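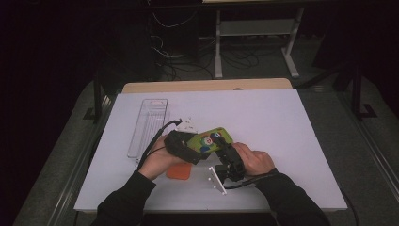

One of the reviewers at Bakau asked us whether a task that a child does without looking should still be called a benchmark. We take the remark seriously, and this section is partly an answer to it.

4.2 Handling of phone cases with a hand-held gripper

Figure 3. Work with a phone case at the bench. The person holds the gripper with both hands; the case is clamped between its parts. A clear plastic tray is at the left.

The chores in our list come from two places. The household part was collected at Briltwood, where people wrote down what they do at a table in the evening. The shop-floor part comes from Besex, a small packing firm which puts phone accessories in trays before they are sent to shops. The phone case belongs to both parts. At home it is taken off, wiped and put back on; in the shop it is picked, turned with the right side up and laid in a tray.

For a machine the case is harder than it looks. It is a thin shell with an open side, so a grasp that is firm enough for lifting can also bend the walls. When the walls bend, the contact points move, and the case begins to turn between the fingers. A person corrects this with the other fingers and does not notice the correction. A gripper with two fingers has only its opening width and the angle of the wrist to work with.

We therefore recorded the task first by hand, with the same type of gripper that is later mounted on the arm (Figure 3). The person feels the limits of the tool directly and finds motions that the arm can also make. In an earlier study with bare hands, many motions could not be repeated by the arm at all, for example rolling the case over the thumb. We recorded 32 demonstrations of the case task and kept those in which the case was laid in the tray with the printed back up.

The policy trained on these demonstrations was then run on the Baloch arm. It finished 17 of 23 trials. In 3 of the failed trials the case slipped during the turn, and in the remaining ones the fingers closed on the edge of the tray instead of the case. The second kind of failure is, in our opinion, the more serious one. A slip can be repaired by a new attempt, but a finger that pulls on the tray moves everything which is already inside it.

The time is also a concern. The packers at Besex need a few seconds for one case, and the arm was clearly slower in every trial. The foreman there told us that speed would not trouble him if the arm could work through the night without help. With the present rate of failures this is not possible – somebody would have to stand beside it.

We return now to the remark from Bakau. The task is simple in its description and we do not claim otherwise. Our results show only that a simple description says little about the contact forces, and that a machine can do this chore on most attempts but not yet at a level which a shop would pay for. For the home the situation may be more favorable, as a dropped case can wait on the table until morning. Section 4.3 treats the charging cable, where the results were weaker.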